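2026年3月10日 设备采购那点事

上午把去年12月那版预算表翻出来重新对了一遍,越对越头疼。当时写的时候手头宽,夹爪那一栏直接填了“按需补充”,现在要正式报上去,按需两个字肯定过不了,得一项一项写清楚。

先说手持夹爪。Cidach那边的新报价回来了,整套单价3,876,比去年涨了一截(他们说是加工费涨了,信不信由你)。我本来想一口气买两套,看到这个数就老实了,先按一套写,另一套放到下半年。Nam-gil Jin的意见是干脆一套都别买,把现有的修好接着用,省下来的钱去换机械臂那边的控制柜。他说得有道理,可是我每次借夹爪都要排队,排到我的时候人家刚好下班,这种日子我真不想再过一年了!

然后是指尖贴面。这个东西单看不贵,加起来很吓人。手上这副的贴面边缘已经毛了,上下两边都不齐,右边那片还支出来一小根纤维。抓大件没觉得有什么,抓薄的东西我就不太放心。Skerance的成品贴片一包521,Ener的便宜些,但是要自己裁,背胶也要另配。我倾向于Skerance,贵就贵在省事,裁歪了返工的时间也是钱嘛。Man-sik Chae不同意,他觉得自己裁半小时就搞定,还当场给我比划了一下怎么用刀。行吧,那就两家各买一包,贴上去用同样的动作跑一阵子再说,谁耐用后面就固定买谁。

顺便记一下,下单之前要先量指垫的尺寸。上回就是凭印象报的,到货以后宽了一圈,最后还是自己拿刀修。指垫上面有螺丝孔,贴面不要盖到那里,拆装的时候会很烦。

再来是连杆上的铜色衬套。这个要不要备,我们三个讨论了半天(中间还跑题聊了午饭)。我的想法是备一组,单独换衬套总比整根连杆换掉划算。问题是Cidach不单卖,只给一个维修包,970,里面还塞了一堆我们用不上的螺丝和垫圈。我写了邮件问能不能拆开,等回复。如果不能拆,就让Man-sik Chae去问问外面的加工店,他认识的人多。材质我不敢乱写,先问厂家要图纸,图纸上是什么就照什么做。

桌面布置这块也要花一点小钱。采集用的道具我打算尽量用现成的,藤编筐这种有纹理、有缝隙的东西留着,正好可以试试夹爪在边缘附近的动作。新的道具预算大概70就够了,超市里转一圈的事。白桌子不换,Nam-gil Jin嫌它反光,想铺一块灰垫子,我说先别动,桌面一换,前后的数据就不好放在一起比了。这个下次再吵。

还没想好的几件事:
维护算耗材还是算服务?去年写在耗材里,被财务打回来过,今年最好先打电话问一声。
备件放哪儿。现在全在我抽屉里,螺丝和糖混在一起,不成样子。
第二套夹爪如果真的下半年买,要不要跟Cidach先谈一个价格保留?他们上次答应得很爽快,可是没有写下来,我不太敢当真。
运费谁出,报价单上一个字都没提。

下午把表格改到第三版了,发给了他们俩。Man-sik Chae回了一个“好”,Nam-gil Jin回了很长一段,主要还是控制柜。我看完觉得控制柜确实该换,但是应该走另外一笔钱,别挤在夹爪这一栏里,混在一起两边都批不下来。已经请他单独写一页,写完我来合并。

明天先做这几件:量指垫,催Cidach的回信,给财务打电话,顺手把抽屉理了。Skerance那包可以先下单,金额小,不用等整张表批完。Ener的要先问清楚背胶配哪一种,再一起买。
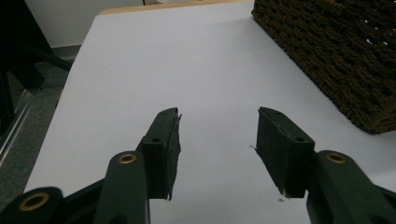

手持夹爪现状,两侧指垫贴面边缘起毛,待换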